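Swapping finger pads on the Tillow cell

September 2026

I put off changing the finger pads on the left arm for most of the summer. The old ones had gone smooth at the tips and cans were starting to turn in the grip. The cell kept running, so it was easy to leave it another week.

The new fingers came from Drerkmont, a set of 2, same bolt pattern as before. I took the arm out of the program, parked it low over the table and locked out the power before touching anything. Each finger is held by two screws from the back. One of mine had been put in with far too much thread locker (my own work, I think) and I had to warm it before it would move. 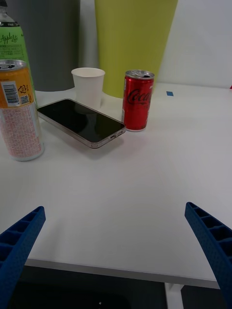

Once the fingers were on I redid the open and closed limits. The controller keeps the old numbers, and if you skip this step it will try to close past the new pads and throw a current fault. I open the hand all the way, save that, close it on nothing, save that, then do it twice more to see if the values agree. They were within 2 counts on a scale of 379, and I left it there.

The tape on the table stays put between jobs. It took Tirta Nugroho and me a whole afternoon to agree on those marks, and if a piece starts to lift I replace it before pulling the old one up.

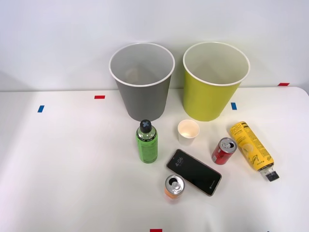

The fixed camera needed checking as well. I had leaned on its post while reaching for the screw, and it doesn't take much. I compare a fresh still with the saved one, and if the line where the table meets the wall has moved, I loosen the clamp and nudge it back. It had dropped a little on one side. Ten minutes with a hex key - most of that spent looking for the hex key.

After that I run slow picks at 20 percent speed, with a hand near the stop button. Cans first, then bottles. Bottles are harder to get right, as a small error in height shows up as a tilt.

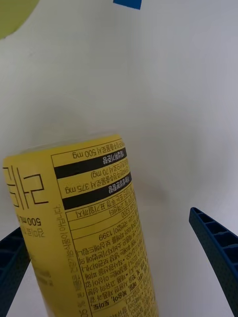 I go through the wrist camera at this stage too. I clean the lens with a dry cloth and check the focus on small print. Fongchan Phetsri showed me that one, and it beats the chart I used to tape down.

The last job was the log. I write down the date, the finger set and the limits, and set a reminder to look at the pads again after 300 hours. The right arm is due in October. I have the fingers for it in a drawer already, and this time I will go easy on the thread locker.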